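I've been renting out desk space in a converted office in Nirkwood for a while now, and people keep asking me how I dealt with the noise. So, a thread on making a cheap shared office quieter. Long one.

First thing to know is that there are two separate problems. One is sound coming through the wall from the room next door. The other is sound bouncing around inside your own room. The fixes are different and most of the stuff sold online only helps with the second one.

I did not know this when I started. I spent 2000 dollars on foam tiles because a website showed a before-and-after clip of somebody clapping. The clap did sound better. I could still hear every word of the phone calls on the other side.

Foam soaks up some echo. It is light, so it does almost nothing to stop a voice going through a wall. If your neighbor is the problem, send the foam back while you still can.

What blocks sound is weight, and having no gaps. The second part gets skipped all the time. A heavy wall with a slot under the door works about as well as the slot.

So start with the door. Our doors were hollow and had a gap at the bottom you could slide a magazine through. I put on a drop seal from Mekbridge and stick-on gasket around the other three sides. Took one evening. Best money in the whole project.

A drop seal is a strip that sits inside a housing on the bottom of the door and pushes down when the door closes. You need a fairly flat floor for it. If your floor dips you'll want a threshold too.

Next, outlets. In older buildings you often get two outlets back to back in the same wall, one for each room. That's close to a hole. Turn off the breaker, take off the cover, and use putty pads made for electrical boxes. Don't stuff random material in there. If you're not sure about any of it, hire an electrician.

Then the joints where the wall meets the floor and ceiling. I went around with acoustic sealant, the kind that stays soft. Regular painter's caulk dries hard and cracks after a winter or so. Buy more tubes than you think, I made three extra trips.
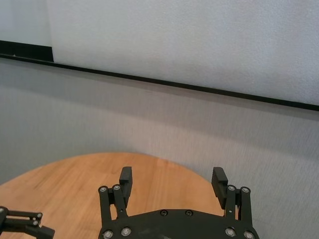

Chak-lun Shih replied that sealing joints is fine but I was skipping the ceiling, and that in his building the sound went up over the top of the wall, through the space above the tiles, and back down the other side.

He's right and I should have put it earlier. In a lot of offices the wall stops at the drop ceiling. Above the tiles there's one big open space shared by every room on the floor. Lift a tile next to the wall and look with a flashlight before you spend anything.

If that's what you have, you can build the wall up to the deck (expensive, needs the landlord and probably a permit) or lay heavy ceiling tiles and batts along the wall line. I did the second. It helped, not as much as the door.

The quote I got for building up one wall was 4000 dollars from a contractor called Flonport. Polite people, clear paperwork, more than I could justify on a month-to-month arrangement.

Now the echo inside the room. Before buying panels, look at what you already have. A thick rug with a felt pad under it, a full bookcase, heavy curtains over the windows. We did those first and the complaints about call quality dropped by a lot.

If you still want panels, get ones at least 2 inches thick and put them at the height of people's heads when they're sitting down. I see a lot of offices with thin panels up near the ceiling, where they look nice.

White noise. I was against it and I changed my mind. A small speaker playing a low, steady hiss in the hallway makes voices from other rooms harder to follow. You still hear somebody talking – you just stop picking out the words, and the words are what pull you off your work.

Keep it quiet. If people notice it when they walk in, it's too loud. Give it a week before you judge it.

Rules matter too. We had one rule, calls over 5 minutes go in the phone room. Most people followed it once there was a phone room worth going into. Before that it was a closet with a mop in it and I can't blame them.

Someone asked about the Chuang phone booths. I tried one at a trade show in September. Good door, decent fan, too warm after a while for me. I'd sit in one for a full call before ordering. Also measure your elevator.

Order I'd go in if I started over: door seals, a look above the ceiling, outlets, joints, rug and curtains, white noise, then panels if there's money left. Stop whenever it's quiet enough.

I'll post the sealant and gasket sizes tomorrow morning, they're written on a piece of tape in the supply cabinet and I'm at home.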